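Housekeeping Notes for Residents
Storing Gift Bags, Wrap and Party Supplies

Residents of Badolwood Court are reminded that hall closets are shared between two apartments and that shelf space is limited. The following guidance applies to paper goods kept for reuse, and replaces the sheet issued in August.

Sorting before storage

Empty every bag completely before it is put away. Crumbs and loose candy attract ants and pantry moths, and a single forgotten wrapper can spoil a whole box of tissue. Turn each bag upside down over the sink, tap the base, and wipe the inside with a dry cloth. Do not use a damp cloth on uncoated paper.

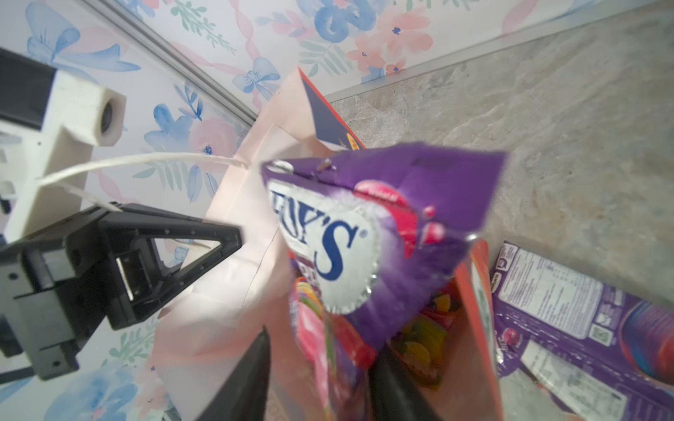
Weight is the usual cause of torn handles. Paper handles are glued to a narrow strip inside the rim, and the glue fails well before the paper does. Carry a full bag with one hand under the base. A bag packed with snacks, such as the pink one, should be set down on a table and unpacked from the top; pulling items out sideways splits the corner seam. Bags with a split seam may be kept for dry recycling but should not be returned to the shared closet.

Flattening and stacking

Fold each bag along its original creases, base first, and press with the palm. Stack flat bags by size, with the largest at the bottom, and keep no more than eight to a bundle. Tie bundles with cotton tape. Rubber bands dry out over time and leave brown marks on the paper.

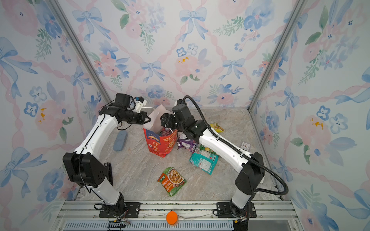
Bundles should stand upright in a lidded box at least 3 inches above the floor. The Sadine closet units on the second level have a raised shelf for this purpose. Units on the ground level do not, and residents there should use the slatted risers available from the Figueiredo Street office between 9 a.m. and noon.

Holiday and festival bags

Bright printed bags fade quickly when stored near a window. Keep them in a closed box, printed sides facing inward, with a sheet of plain tissue between each pair. Label the box by occasion so that it need not be opened and searched every season.

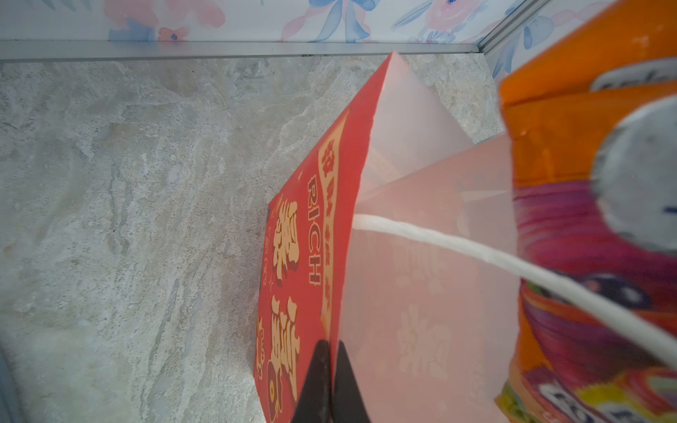 Red gift bag with cream and gold-toned decoration and the word "RICH."

Glitter and foil finishes should be stored apart from plain paper. Check boxes twice a year for damp. Paper that smells musty should be aired on a rack for around five hours before it is packed again, and discarded if the smell remains.

Replacement labels for the Jonon storage boxes are kept in the mail room, in the drawer below the parcel shelf.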